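Ister sub booking and leave system, review after most of a school year

Posted July 15, 2018

School's out, grades are in, finally have time to write this up. Promised it back in February. Sorry to everyone who emailed.

Quick version: Ister is the thing our district bought to replace the phone tree for substitutes. Teacher puts in an absence, system texts the sub list, sub says yes or no, office gets a slip. Made by Hollmann, same people who do the attendance module. I teach seventh grade social studies at Birkside and do the sub schedule on top of that for a small stipend. Very small.

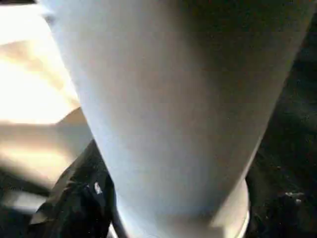
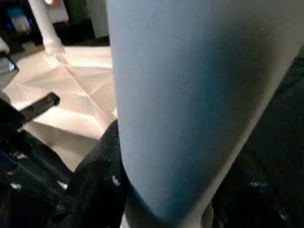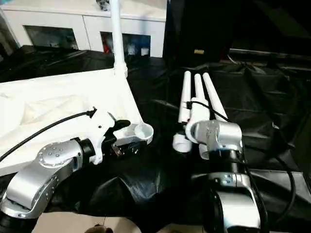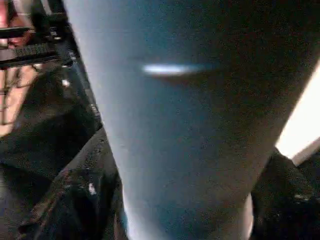
Costel Živković wrote in after my first post to say I was being too easy on it, that his building went back to phone calls by spring break and fill rates went up, and that any system which texts the whole list at once just teaches good subs to mute it. Fair point. Partly agree. More on the texting below.

Setup

Took us nine weeks from contract to first live booking. Way too long. Most of that was the staff import, which wants one spreadsheet format for teachers and a different one for aides, and rejects the whole file if one person has two assignments. We have lots of people with two assignments. Every school does. Hollmann support was polite and slow, they fixed our file by hand in the end.

Training was a recorded webinar. Skip it. Print the two page quick start and stick it by the copier.

Putting in an absence

Good. Really good, probably the best part. Phone or desktop, pick the dates, pick full or half day, attach plans, done. I've done it at 5 in the morning with a fever and it went through. The old way was calling a voicemail and hoping.

Half days are mornings or afternoons only. If you have a dentist appointment fourth period you're taking the whole afternoon, or you're asking the person across the hall to cover off the books, and then it doesn't show up anywhere. The union rep has been after this one all year and I'm with her. Coverage that isn't recorded doesn't get paid. Teachers giving up prep to cover should see it on a pay stub.

Attaching plans works with Word and PDF. Not with anything else. Max file size is tiny so forget your slides.

Texting the list

Here's where Costel has it right. Default setting sends every open job to every sub, all grades, all subjects, at whatever hour it comes in. We had 13 regulars in the fall, good people, knew the kids. By winter I was hearing from them that they'd turned notifications off. One of them told me she got a text for a kindergarten job while she was standing in my room teaching my class.

You can fix it. There's a tiered mode – preferred subs first, then building list, then everybody – and it works well once it's on. But it's buried under Admin, Messaging, Advanced, and only a district account can flip it. Took me two months of asking. If your district is buying this, ask for tiered mode on day one. Get it in writing.

Since we switched it on the fill rate has been much better, I'd say close to what we had with the phone tree and a lot less work for the office.

Aides and support staff

Weakest part by far. Aides get treated as an afterthought. When an aide who works one on one with a student is out, the system lists it as "non-instructional, optional fill." Optional! Tell that to the kid. Tell that to the teacher with a full room and no second adult. I went through the log at the end of the year and we had some 168 aide absences, and a lot of them never went out to subs at all becuase nobody in the office had ticked the second box.

There's no way to change the default. I asked. "On the roadmap."

This matters more than anything else on this list to me. You can't write support into a student's plan and then let software call it optional. I don't blame the software alone, somebody at the district signed off on those categories, but Hollmann should know better than to ship it that way.

Reports

Fine. Absences by building, by reason, by month. Exports to a spreadsheet. Can't separate unfilled jobs from canceled jobs, which makes the unfilled number look better or worse depending who is reading it. I've been keeping my own tally in a notebook.

Watch the reason codes too. Ours came set so principals could see the exact type of sick leave. They shouldn't. Took one email to get changed but check yours.

Cost

District pays per employee so I only know what I've been told, $13 a head per year for the booking side. Attendance is extra. Not terrible if it's set up right. Stoltum was the other one we looked at, cheaper, uglier, but it does coverage by the period and treats aides same as teachers. I only had the demo for an afternoon so can't say how it holds up on a bad flu day. If I was starting over I'd want a longer look at it.

Would I keep it?

For teachers, yes, with tiered mode on. For aides no, not until they fix the default. We're on contract another year so I'm stuck with it either way, and I've sent the district a list: period coverage, aide default, reason codes, canceled vs unfilled. Will post if I hear anything before August.

If your building runs Stoltum please write and tell me about it, espescially the aide side. Comments are open below, might be slow approving them, we're driving to my sister's.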